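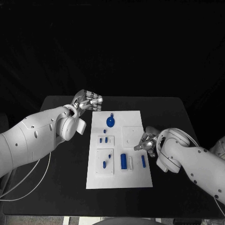
組立ボードに向かう双腕。右手の指が白い四角のプレートを指している。

Urkholm 公開デモ データカード

概要
11月の公開日に Hundska 実験室で行った実演の記録です。両腕と多指ハンドで、青い部品を白いボード上の所定の位置に立てます。人間なら立ち話をしながら片付ける作業を、見学者49名が息を詰めて見守りました。

内容
実演は6回、操作者は2名。各回に頭部視点の映像、関節角、操作者の音声メモが付きます。音声メモの大半はため息なので、学習に使う場合は各自の判断でどうぞ。

ラベル
success / partial / applause の三値。applause は見学者の拍手で終わった回に付けたもので、作業の成否とは相関しません。集計時は partial に統合してください。

既知の問題
・4回目は開始直後に照明の設定を変更。色の補正はしていません。
・5回目は見学者の質問が長く、腕が静止したままの区間があります。再生ソフトの故障ではありません。
・時刻は Elden 側の時計が基準です。Mac Suibhne 側のログとは6秒ずれています。

利用条件
研究目的に限り再配布可。デモの進行とラベル付けは Sigita Tamošiūnaitė が担当しました。ラベルへの異議は本人まで。返信は次の公開日の準備が済んでからになります。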